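Girkside Hand Guide 2
Teaching kit for two-finger grippers

With the Hand Guide 2 you show the robot a task by moving the arm yourself, or by remote control from the Dixit handle. Both ways record to the same file, so you can begin by hand and finish from the desk. The wrist camera records the fingertips during the whole lesson.

Soft goods are the most usual reason that customers write to us. For bags and folded fabric we advise the narrow fingertips and a slow approach – the cloth should gather between the tips before you close them fully.
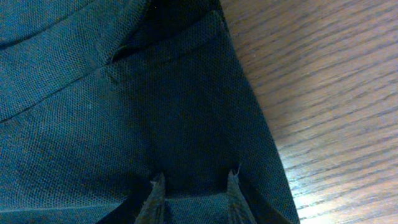 One lesson can hold up to 3000 saved positions. If a grasp was not good, press Back on the handle and show only this part again.

In the box: wrist ring, camera, handle, cable, two pairs of fingertips.
Weight of wrist ring with camera: 619 g
Order no. 1061
Questions before ordering: Sigrun Lindqvist, Girkside sales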